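**Progress report to Pelbridge: suturing bench work, Hoteo pad series**
Sep 14, 2019

Bench work this period covered interrupted suturing with dark thread on pale, skin-like pads. Each Hoteo pad carries one long diagonal incision and two shorter, near-vertical ones.

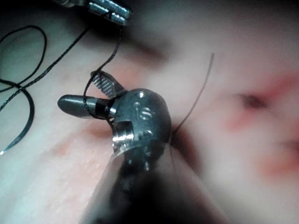
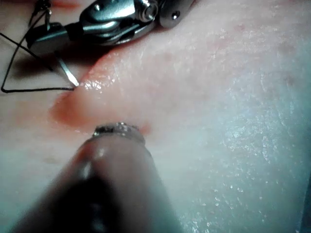
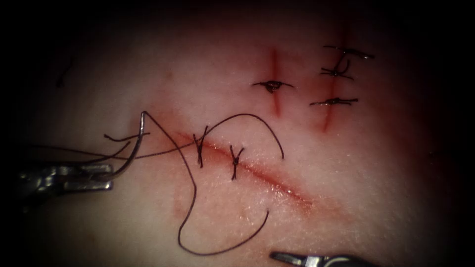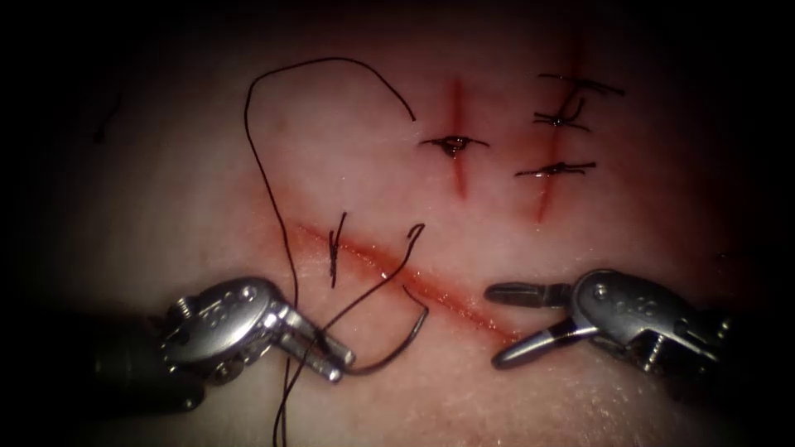
*Suturing with steel instruments. The last two views show the three-incision layout, long diagonal cut still partly open.*

**Materials.** Koller supplied 40 pads against the February order. Colour and thickness were within tolerance. Thread is bought through Cundico; 924 m remains in stock.

**Expenditure.** $1400 was spent on needles and thread, nearly all of it in the first month.

**Outstanding**
- Tail length is to be standardised before scoring begins.
- Knot security tests are 2 weeks behind programme.
- The revised scoring sheet will go to Pelbridge with the next claim.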